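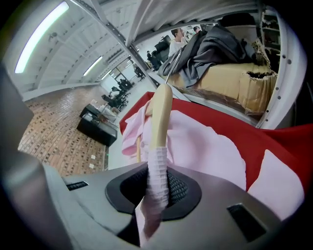
Frills on a pale pink sock. Frills are folds that somebody wanted.

WHY DO CLOTHES CRUMPLE?

Put a clean T-shirt on the floor of your bedroom on Saturday. (You may already have done this.) Pick it up the next day and it will look as if a wombat slept in it. The shirt hasn't been anywhere. So what happened?

To find out, you have to think very small. A cotton shirt is made of threads, and every thread is made of fibres twisted together. Each fibre is built from long chains of tiny bits called molecules. The chains lie side by side and hold on to their neighbours with weak little links, a bit like kids holding hands in a line at the zoo.

When you fold or squash the cloth, the chains get pushed out of place. Some of them let go of one neighbour and grab a new one. Now they are holding hands in the bent position, and they're quite happy to stay there. You call it a wrinkle. The chains have no opinion.

Water makes it worse

Water sneaks in between the chains and loosens the links, so everything can slide about. That is why a cotton shirt left in a heap after a 40-degree wash comes out looking like a map of the Rockies. As the water leaves, the links join up again in whatever shape the heap happened to be.

Wool is better behaved. Its fibres are naturally curly and springy, so they bounce back a fair way after being squashed. Polyester is a kind of plastic and hardly drinks any water at all, so there is less sliding. Linen creases if you look at it.
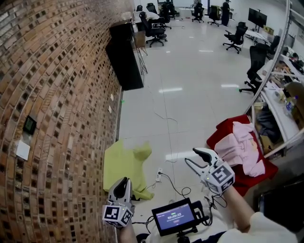
Kazimír Kuruc wrote in to say that his school jumper never creases but his school shirt is a disgrace by recess, and could we please explain this to his mum. Happy to help, Kazimír. The jumper is knitted, so its yarn goes around in loops, and loops can stretch and spring back. The shirt is woven, with straight threads going over and under each other, and they have much less room to wriggle. Show her this paragraph. Results may vary.

So how does ironing work?

An iron does the same thing as the wrinkle, only on purpose. The heat and steam loosen the links, the weight presses the chains flat, and then the cloth cools and the links join up again. A cotton setting can reach 200 degrees, so this is a job for a grown-up, who will be thrilled to be asked.

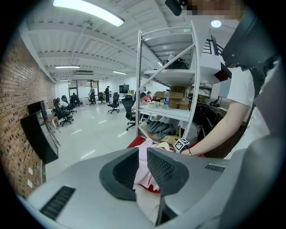 Pale pink fabric, crumpled, and a red cloth lying flatter behind it.

Try it yourself

You need 2 old cotton hankies and a spray bottle of water.

Spray one hanky until it is damp. Leave the other one dry.
Scrunch each one into a ball and put a rubber band around it.
Leave both somewhere warm until the damp one has dried.
Take off the rubber bands and see which is more wrinkled.

If you have a bit of polyester lying around, do that as well. Please don't use anyone's good shirt.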